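Search the boards Search

Chopstick holder keeps filling up with everything else, how do you sort yours?

Posted in Small Kitchens
1,841 views | 6 shares | 2 min read

macedo_kitchen

Hi all! My counter is really just a table with a gray grid cloth on it, and the microwave, the air fryer and the electric pot all live there, so what's left over is pretty tight. I have one pink holder for chopsticks, the kind with cut-outs in the sides, and I'm trying to get the pairs back together before October, when my in-laws come to stay. Light ones, black ones, brown ones, all mixed up.
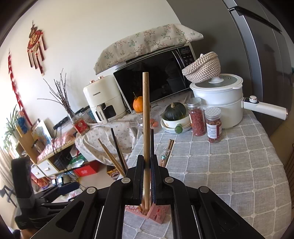
I don't want a second holder if I can help it (I looked at a drawer tray from Lundotix and it's too wide for my one drawer). Do you keep spatulas and spoons in with the chopsticks or is that asking for trouble? Also the goji berries have ended up parked by the pot and I keep reaching around them.

4 replies, showing 2

Saster Home Fan

Ooh, I love this kind of job! Dump the whole thing out first, and I mean everything, then match pairs by color and length on the cloth. Leftover singles go in a mug by the stove for stirring. Wash the holder while it's empty and let it dry all the way before anything goes back in, the bottom gets gross. Then I'd load it like this:

1. Long stuff goes in first, toward the back. Spatulas, the plastic spoon, anything that flops over and takes the chopsticks with it.
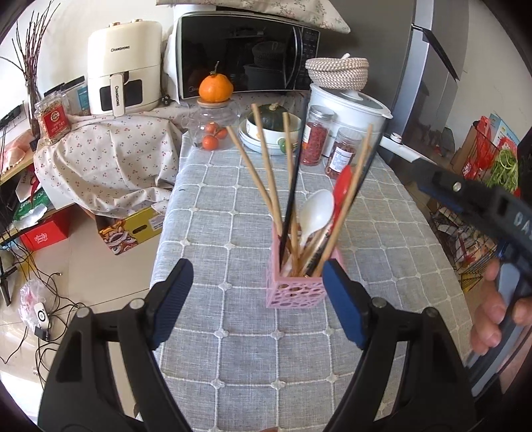 2. Chopsticks next, light ones on one side and dark on the other, so you can grab a pair without looking.

3. Anything you haven't used since last winter goes in a drawer. Be mean about it!

mernedgate_cook

I'd skip step 3, my drawer is worse than my counter lol. But yes to splitting by color. I keep together the wooden ones we only use for company and that bundle just stays put at the side.

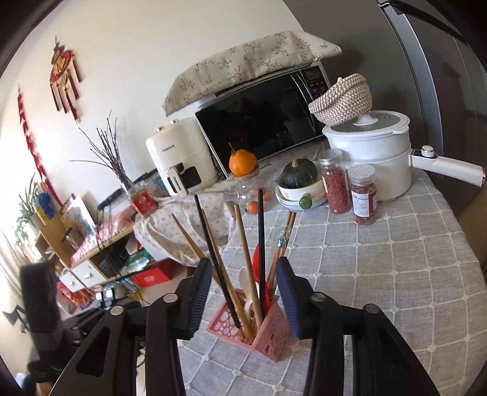

The other thing is height. If a spatula handle sticks up way past the rest, the holder wants to tip every time you pull something from the front, so push it back toward the microwave. And move the goji jars over to the air fryer side, you'll stop knocking them. I'd find the pumpkin another home too if you cook there every day, but mine sits out till I eat it so who am I to talk.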